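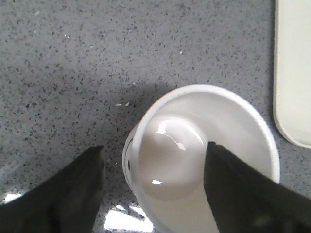
## Trorno puts its name to a cup and tray, and a price that needs explaining

Homeware firm Trorno has added a small white cup and a serving tray to its Irnau range, sold as a set from January. The company calls it "a calmer way to serve". It is still a cup and a tray.

Only 1,141 sets will be made in the first run, according to the firm. Trorno would not say whether a second is planned, or how it arrived at the number. Limited runs have a way of coming back once they sell out, and two earlier Irnau sets did just that.

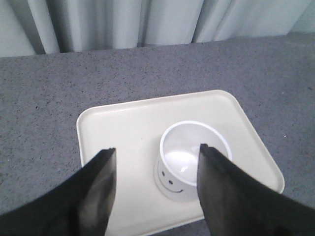
Trorno says the shape was settled after three rounds of changes with the Borkowska studio. It is hard to see where the effort went. The cup is short and wide, with a rounded rim, and the main decoration is a smiley face in thin dark lines on the outside. The cream tray is a plain rectangle. Buyers may like that well enough, but similar things can be had without the waiting list.

Rival Zuvier dropped its own cup and tray set after two seasons, blaming slow sales. Trorno says its customers are different. It gave no figures to back that up.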